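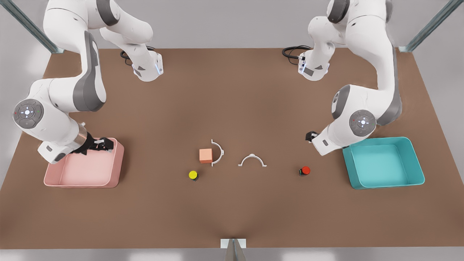 Hesetti Opens Repair and Sorting Hall for Used Household Goods in Bilyk

By Khrystyna Yurchenko, press office
November

BILYK. Hesetti, the company that collects and resells used household goods, opens this month its new sorting and repair hall on the grounds of the former Tanirar furniture works. The hall will receive small items from 25 collection points in the town and the nearby villages, and it will employ nine people in the first winter.

Until now, residents who wanted to give away a lamp, a radio or a set of dishes had to bring it to the Hesetti shop during opening hours. The shop has only one back room, and in the summer months the staff had to refuse donations for lack of space. With the new hall, the items go first to sorting, then to cleaning or repair, and only after this to the shop.

"People in Bilyk have asked us for such a place for a long time," said Svyatoslav Stasiv, director of Hesetti. "They do not want to throw away a kettle which needs only a new cord. We also do not want it. But to repair a kettle you need a table, a tool and a person with patience, and in the shop we had no place for the table."

The company made a trial of the collection service in spring with eight collection points. During the trial, 293 households gave at least one item. Dishes and small kitchen appliances were the most common donations, followed by toys and table lamps. Nearly all the dishes could be sold without any repair.

Prices in the shop will stay the same. Residents can also bring their own broken item to the hall and pay for the repair. The cost is told to the owner before the work begins, and if the owner does not agree, the item is given back without charge.

The hall does not accept mattresses, paint, car parts or large refrigerators. Clothing should still go to the Pullell textile containers, which are emptied by a different service.

The hall is open for donations from 8 in the morning. Groups and schools which wish to visit are asked to write to the press office in advance.

Comments

marta_b: Do you take sewing machines? I have my aunt's old one, heavy but it runs.

Oleh: Good news, but the bus does not stop near the old Tanirar gate anymore. Please talk with the town about it.

Hesetti press office: @marta_b Yes, we take them, also with the table. Please bring the pedal and the cord if you have them.

village reader: Which villages are on the list? I can't find it on your site.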